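Filed under: Workshop, Small Tools, Printed Parts

Clamp hub, second version

29/07/2018

The first version of the hub failed at the screw bosses. I had made them too thin, and the plastic split along the layers when the screws went in. Ilham Teoh suggested a thicker disc with the recesses grouped, so that the load is shared between neighbouring screws. I redrew it that way over two evenings and left the bore unchanged.

Printing

Filament was the Naltell green, mostly to use up the spool. I raised the wall count to five and kept everything else as it was. The slicer gave an estimate of 1470 minutes for the full set of parts and the printer ran longer than that, as it always does. There was slight lifting on one edge, removed with a scraper.

The wedge is a separate job in orange. Kausar Bukhari asked why I don't print both in the same colour. I find the small pieces faster on a pale bench if they are bright and different from one another – grey parts go missing among the knots in the timber.

Driving the screws

I used to do this with a full-size drill on its lowest clutch setting. It has far too much torque for plastic and I stripped several holes with it. A small cordless screwdriver is the right size. My method is as follows:

1. Clear the bench of everything from the last job, including offcuts.
2. Lay out the ring, the wedge and the driver before opening the screws.

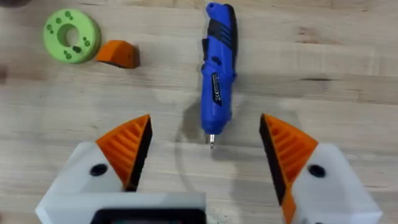 3. Start each screw by hand for two full turns. If it leans, back it out and start again.
4. Run the driver in short bursts and stop before the head seats. Finish by hand.
5. Work across the ring, not around it. Going around pulls the disc over to one side.
6. Fit the wedge last and check that it slides without force.

Still to do

The bore needs another pass with the reamer, as the Gedow rod is a tight fit. I also want to try the coarser screws from Fleltcombe, part 3460, which have a wider thread and should hold better in printed material. If they do, the recesses will have to be opened up slightly and the drawing goes to a third version. I will post the file once I have fixed the centre dimension.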